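Heydari Two-Tray Sorting Cell, Simulation Package

Product page / Bench Cells / Two-arm / HTC-2456

In stock. Ships as a download, so the forklift can stay where it is.

What you get

The Two-Tray Sorting Cell is the rendered twin of our two-arm bench cell: same table, same trays, same pair of multi-fingered hands, none of the fingerprints. You load it, point your controller at it, and find out how your sorting routine behaves before it is allowed near hardware with a repair bill. Most of our customers at the Clanmont plant bought the real cell first and this package second, in that order, after a week they don't like to talk about.

The package contains the scene, both arm and hand models, two trays, one cylinder, the Ilturska motion bridge and a setup guide that is longer than this page and has fewer jokes.

Setting up

Unpack the archive somewhere with a short path name. The bridge dislikes long path names and says so in a log file you will not think to open.

Start the bridge first and the scene second. If you start them the other way round the arms will load, look perfectly healthy and ignore everything you send them. We have been meaning to fix this since February.

Run the joint check before you place any objects. It moves each arm through its range in turn, left then right, and takes 2 minutes. If a finger reports out of range, reload the hand model for that side only. Reloading both will reset your wrist offsets, which you had just finished.

Place the trays next. They come in as one fixture with a shared edge and want to be lined up with the far edge of the table. You can separate them, and the guide explains how, but the default grasp settings assume they are touching.

Add the cylinder last. Set it down gently in the position editor. Dropping it from a height works too, if what you wanted was a cylinder on the floor.

Parking the idle hand

The question we get more than any other is what to do with the hand that isn't working. Left to itself it will go back to its home position by the shortest route, and the shortest route has trays in it.

The supplied park pose keeps the spare hand open and over bare table while the other one closes on the part. Copy it from the poses folder and assign it to whichever side is off duty. The thumb is held out from the fingers on purpose: it makes the hand's orientation readable from the default view, and you will want that the first time you get left and right swapped. Everyone gets left and right swapped.

Keep the park pose at least 20 centimeters from the active hand. The collision checker will accept less. The collision checker is an optimist.
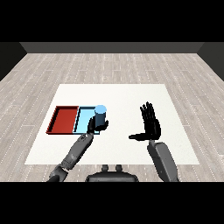

Left hand closed on the cylinder at the blue tray, right hand parked open.

Looking after it

Software doesn't need grease, but this cell does drift if you leave it running. After 30 hours of continuous simulation, restart the bridge. The first symptom is a fingertip that buzzes against the part like a trapped fly, and no amount of tuning the grip force will cure it. We know how much tuning has been tried.

Keep a clean copy of the scene file. Call it something dull. Files named "final" are edited within the hour.

If you change tray colors to match your own line, change them in the scene and in the sorting table both. The routine goes by the table. It will cheerfully put parts in a tray you believe is green.

Common faults

Hand closes, part stays put. Contact is switched off on the cylinder. It gets switched off during placement and then forgotten.

Hand closes, part leaves at speed. The cylinder was saved slightly inside a finger. Open the hand, move the cylinder clear, save again.

Both arms frozen, no error. See starting order, above. Sorry.

Wrist spins a full turn before each grasp. Your target angle has wrapped. Harmless in the simulation. Please fix it before you copy the routine to a real wrist with a real cable in it.

Black bands above and below the view. The window shape doesn't match the camera preset. Resize it or leave it, the arms don't mind.

Options

Extra tray fixture, separate trays
Heavy cylinder, same shape, worse temper
Cable drag model for the forearms
Extended grasp library for Ilturska controllers

Support

Setup help is included for as long as you hold a license. Write to the Warkville support desk with the bridge log attached, and tell us what you changed. "Nothing" is a popular answer and we do read the log anyway.

Returns are accepted on unopened license keys. Please don't mail us the computer.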